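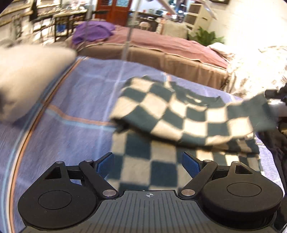 Checkered towel on the plaid sheet, with the top layer lifted.

Towel Folding FAQ: House Rules for Hand-Held Grippers

I'm Leif Holmgren, and I keep the recording rules for the Lunde project. These are the ones people write to me about most!

How far do I open the jaws before a grab?
All the way, every time. I know it feels slow (I grumble about it too), but a half-open start is the top reason I reject a take.

Can I smooth the cloth between takes?
Nope, leave it rumpled. We want 500 good takes per cloth, and if they all start out flat and tidy they're not much use to me.

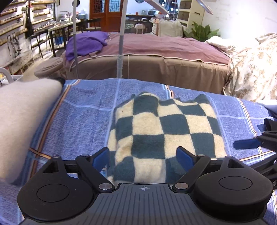
Do the pads need cleaning?
Yes please, every 42 takes. Dry cloth, no sprays, and have a peek for lint while you're in there.

What if the two grippers bump?
Stop, back both off, and mark the take "contact" on your sheet. Don't delete it! I like to look at those myself.

Does the room have to be tidy?
Not for Lunde. Just keep walkways clear and cords off the floor where you stand. Juvby has stricter rules, so check their page.

How long is a shift?
4 blocks, with a real break after each one. Wrists get tired way before you notice.

Last updated 04/05/2025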